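The little white stand and where everything lives now

7/10/25

I have been promising myself a proper post on small things for ages, and then August came and went last year and I never wrote it, so I'm sitting down with my tea and doing it before the same thing happens again.

By small things I mean the stuff that comes off you at the end of the day. Rings, earrings, the bracelet with the fussy clasp, keys, the lip balm that goes through the wash if you forget it. For years mine went into one big dish by the front door – a lovely dish, a wedding present – and every morning I'd stand there in my coat, poking through it for the second earring. I once wore 2 that didn't match to a dentist's appointment and only noticed in the waiting room.

So I've become very fond of jewelry stands, and especially the kind with a bowl sitting on the base. The post takes care of anything that hangs, and the bowl catches the rest. You don't have to be neat about it, and I'm not a neat person before bed.

White is the color I keep coming back to. I know it shows the dust (it really does, and a soft dry paintbrush is the best thing for getting into the corners), but jewelry looks so pretty against it, and you can mix pieces from different places and they still get along. A cup and saucer can join in very happily too. I've kept earrings in a teacup since college.

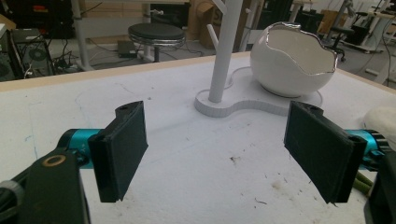
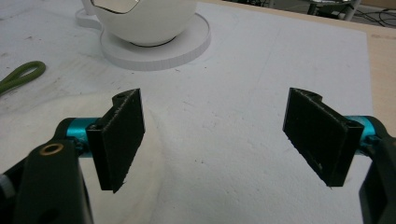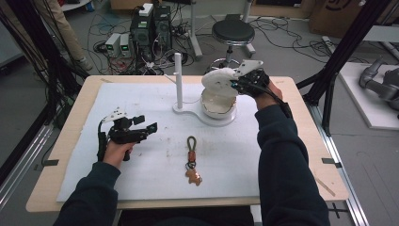
Bowls deserve a few more words, I think, before I move on to keys. The shape matters more than I used to believe. A deep one with steep sides looks elegant but you end up tipping it out to find a stud, and then you're on your knees with a flashlight. Wide and shallow is kinder. I also like something with a bit of glaze on the inside so that it wipes clean, as hand cream gets on everything in this house. If the rim is wavy or jagged, like those cracked eggshell bowls I'm so weak for, give it its own spot well away from the edge of the dresser. I lost a good one to an elbow and I'm still a little sad when I think of it.

Keys are another matter. I tried keeping mine with the jewelry and it was a mistake – they scratch, they drag necklaces along with them, and a big braided keychain takes up all the room. They have a hook by the door now, and the wedding dish has been promoted to clementines, which suits it beautifully.

If you're starting from scratch, here's how I'd go about it. Empty every pocket, drawer and dish onto a towel on the bed. Put the pairs back together first (it's very cheering, and you'll find one you had given up on). Anything you wear in an ordinary week goes on the stand or in the bowl. Anything for best goes in a box with a lid, and the broken bits go in an envelope with the word "fix" on it. My envelope is fat. I'm taking it to the repair place downtown before the holidays, and you may hold me to that.

Then leave the whole arrangement alone for 2 weeks before you buy anything else. I didn't, the first time, and I ended up with a velvet ring tray I have never once used. It's in the hall closet if any of my friends reading this would like it.

Next time I want to get into necklaces and how to stop the fine chains from knotting, which a few of you have asked about. I've been trying the drinking straw trick and I have opinions.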